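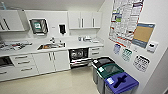

*The instrument room at Calaten, open day, Mar 2, 2018.*

Jawad Memon had promised the visitors a robot. He had 12 of them squeezed in by the bins, the door of the washer down, the racks in plain view.

"It'll do the loading," he said. "Any minute."

Rafferty Rosenthal, who had driven three hours from Plokora to be impressed, studied the signs above the bins.

"Is it thinking?" he asked.

"Planning."

"I've got a nephew who plans."

A woman at the back wanted to know which bin took coffee cups. Jawad told her. She had a follow-up about lids — a good one — and two people wrote down the answer. It was easily the best session of the day.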